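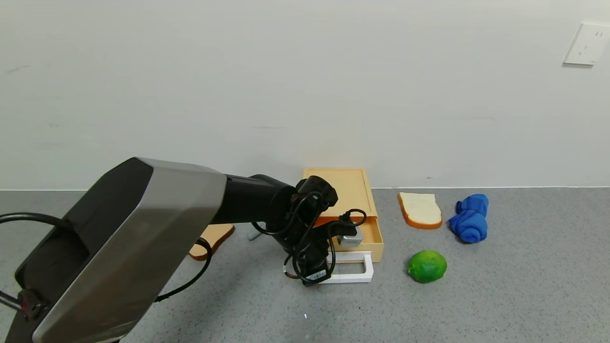
Plaser Vunder portable projector review
By Kagiso Magagula
15th February

The Plaser Vunder is a small home projector that sells for $359, and I bought it to watch films on. I say so at the start because most projectors at this price are sold for a bit of everything: slideshows, sport, games, cartoons on the bedroom ceiling. I tried very little of that. What I wanted to know was whether I could sit through a full-length feature on it and think about the film the whole time.

Most nights the answer was yes, with conditions.

What you get

The box holds the projector, a power brick, a remote and a short HDMI cable. There is no bag and no stand. The HDMI cable is too short to be of use unless your player sits right beside the projector, so budget for a longer one. The remote takes AAA batteries, which are not supplied.

The projector is the size of a lunchbox and light enough to carry in one hand. It has a single foot at the front that screws in and out. I would have liked one at the back as well, as my bookshelf leans slightly and the picture leaned with it. I fixed that with a folded beer coaster and it has stayed fixed.

On the back there are two HDMI ports, a USB port, a headphone socket and the power. Streaming is built in, but the menus are slow and the app store is thin. I gave up on it in the first week and plugged in the streaming stick from my television. If you already own one, do the same.

Setting it up

I project onto a pull-down screen 176 cm wide. Before that I used a white wall, and if you are deciding where to spend your money, a screen made more difference than I expected. The wall looked fine until I saw the screen next to it.

Focus is by a wheel on the side, and it's a good wheel. It moves smoothly and stays where you leave it. Keystone correction is automatic, and I turned it off. Every time someone walked heavily across the floorboards it decided the projector had moved and flashed up a grid in the middle of the film. It did this during the funeral in Matlala, where there is no dialogue for a long stretch and everyone in the room was quite caught up in it. The setting is under Display, then Advanced, then Auto Adjust. Turn it off before your first film and square up the picture by hand.

Picture

In a dark room the picture is very good for the money. Colours are a little warm out of the box. There are four picture modes and the one called Cinema is the only one I'd use. Vivid makes everyone look sunburnt, and Standard has a blue cast that is most obvious in snow and white shirts.

I used Matlala as my main test because I've seen it three times and know what it should look like. For anyone who missed it, it follows a bus driver who goes back to the town he grew up in to sell his late mother's house and finds his sister already living there with a man he used to work for. The first half is nearly all outdoors in hard sunlight, and the Vunder handles it well. Faces look like faces. The dust on the road has some texture to it, and the long shot of the bus coming over the hill was sharp right out to the corners.

The second half is mostly set at night inside the house, and there the projector runs out of puff. Blacks are dark grey. In the kitchen argument you're meant to be able to just make out the sister standing in the hallway before she speaks. I knew she was there, and I could find her. My partner, who hadn't seen the film, couldn't, and so the moment when she steps forward came as a surprise to her in a way I don't think the director meant. Raising the brightness brings the hallway up but washes out everything else in the shot.

If most of what you watch is thrillers and horror, think about that before you buy. If you mainly watch comedies, musicals or older films with plenty of light on the actors, it won't bother you much.

Black and white looked better than I'd feared. I watched an old courtroom picture with a lot of mid-grey suits and panelled walls, and there was no colour tint that I could see once it was in Cinema mode.

Motion is fine so long as you switch off Smooth Motion, which is on by default and gives everything the look of a daytime soap. I can't think of a film it improves.

With the curtains open the picture is too faint to follow. Plaser shows a family watching in a bright lounge room in its advertising, and I could not get anything like that. We eat late and watch after dark, so it's no trouble to us, but in summer that means a late start.

Sound

The built-in speaker is clear enough for dialogue and has no bass at all. Songs sound thin. We watched a romantic musical with a big wedding number in it, and the drums might as well have been someone tapping a table. I now run a cable from the headphone socket to a pair of old bookshelf speakers and have no complaints.

Bluetooth works, but with a delay. Lips move first and the words follow. There is a setting to correct it, which got it close, then lost it again the next time I turned the projector on.

Fan noise

You can hear the fan. In an action film you'll forget it. In a quiet drama you won't, particularly if the projector sits behind your head, as ours does. It also gets louder once the machine has been on for 45 minutes, and then stays at that level until you turn it off. There is an Eco mode which brings the noise down and dims the picture by a noticeable amount. I used it for the black and white film and left it off for everything else.

Moving it a metre further back on the shelf helped. So did having the speakers at the front of the room — your ear follows the dialogue and leaves the fan behind.

Reliability and service

I've had mine since May. In that time it has switched itself off once in the middle of a film, on a very hot night, with a message about temperature. It came back on after a rest. I've cleaned the dust filter twice. It slides out from underneath and the instructions for it are clear.

The first unit I was sent had a bright dot near the left side of the picture. I bought from Fivmont, who have a shop as well as the website, and they swapped it over the counter without any argument. I was glad I hadn't ordered from overseas.

How it compares

Before the Vunder I had a cheaper projector from a discount chain. It was dimmer, noisier and soft at the edges, and subtitles along the bottom of the screen were hard to read. Subtitles on the Vunder are crisp. I watch a lot of films with them, and for me that alone was worth the extra money.

I've also spent an evening with a friend's projector which cost several times what mine did. Its dark scenes were in another class and I could barely hear it running. You do get what you pay for at that end. I went home and watched the Vunder the next night and still enjoyed it.

Who should buy it

It suits someone with a dark room, a screen or a very smooth wall, and a pair of speakers already in the house. It suits people who watch one or two films a week and want them big. I wouldn't buy it to replace the main television, and I wouldn't buy it for outdoor nights unless you are prepared to start well after sunset.

Good: sharp picture, decent colour in Cinema mode, easy focus, readable subtitles, fair price.

Not so good: grey blacks, loud fan, weak speaker, slow menus, no rear foot.

Score: seven out of ten. Settings I use: Cinema mode, Smooth Motion off, Auto Adjust off, sharpness one step down from where it starts, everything else left alone.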